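Chapter 6
Keeping the Book: Scoring and Scorers in Club Cricket

Most people who fall in love with cricket fall in love with the batting, or with a fast bowler running in down the hill, and I was no different. It took me a good many summers of sitting beside the boundary with a thermos before I noticed the person two chairs along with the pencils. Her name was Sandamali Dewan, she kept the book for Hallisberg, and she was kind enough to let me look over her shoulder one long Wednesday evening while the second innings crawled along toward a draw. I have never watched a match in quite the same way since, and I hope that by the end of this chapter you won't either.

In Chapter 5 we looked at the duties of the umpire. Now we move off the field to the scorer, whose work begins before the toss and goes on well after the players have headed in for a drink.
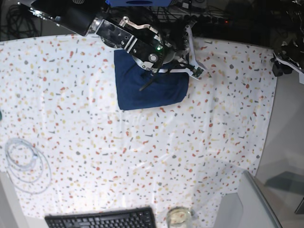

A scorebook records the same event in several places at once. When a batter hits a four, the scorer enters it in the batter's line, again in the bowler's analysis, and once more in the running total. It sounds like a lot of writing for one ball (and it is!), but the repetition lets you check your work. If the batters' runs and the extras don't add up to the total, something has gone astray, and you can usually find it by going back to the last over where everything agreed.

Beginners tend to worry most about the symbols. Please don't. A dot for a ball with no run, a number for runs off the bat, a W for a wicket that belongs to the bowler: with those you can get through most of an afternoon. Wides, no-balls, byes and leg byes take a little longer to settle in the mind, and we will go through them slowly in Section 6.2, using the league match between Drinport and Hallisberg in which 478 runs were scored and 28 of them were extras.

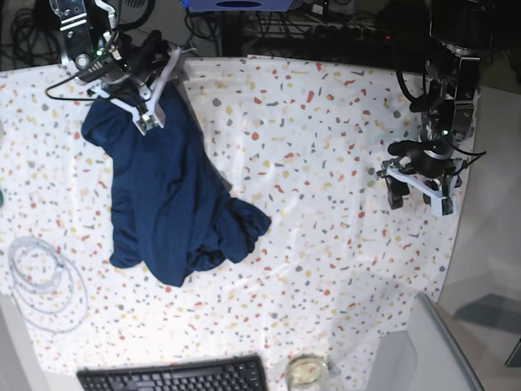
The other half of the job is talking. There should be two scorers, one from each side, and they ought to sit together and call things out as they write. Réjean Nguyen, who scored for Drinport in that match, likes to say the bowler's name aloud at the start of every over, and I have borrowed the habit. You must also acknowledge each of the umpire's signals, by raising a hand or waving a card, so that the umpire knows it has been seen before the next ball is bowled.

Before you read on, find a blank scoring sheet and a soft pencil, and keep an eraser handy. The exercises work much better if you write in the entries yourself, ball by ball.

6.1 Before the First Ball

Arrive early enough to get both team lists from the captains, and copy the names out in full. Initials are fine until two brothers turn up in the same side.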